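Visit us > Open Day > Questions and answers

July 2023
By Sigrún Østergaard, Skokska Robotics Hall, Udberg

When is the open day?
It is in September, from 12 noon until 5 in the afternoon. The exact date will be put on the door and on this page when the hall is confirmed.

Do I need to register?
Only groups from schools. For all other visitors the entrance is free, but we can let in 200 persons at the same time, so a short wait is possible.

How do I find you?
Take the bus to Dalsgaard and walk 900 meters along the canal. Parking in front of the hall is for disabled visitors.

What will be shown?
The main demonstration is Dedo, our program for picking up everyday things from a table. You will see it first in simulation on the big screen, and after that on the real arm in the back room.

May children come near the real arm?
They may stand at the yellow line together with an adult. The simulation they can try by themselves – there is a low desk with two screens.

Why do you show a simulation at all?
Most of our work is done there. We can place the objects again and again in new positions, and a bad grip costs us nothing. In the picking task we use ordinary groceries and a basket, so that visitors can follow it without explanation.

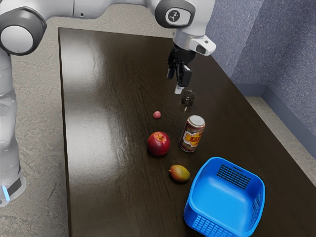

Fruit is a good test for the gripper, as an apple and a mango are both round in their own way and need a different approach. A glass is another matter, and you are welcome to ask Dedo's programmers about it – they have strong opinions.

Can I take photos?
Yes, but please without flash in the back room.

Is there food?
Coffee and buns are sold at the entrance. Please bring coins, we have no card reader.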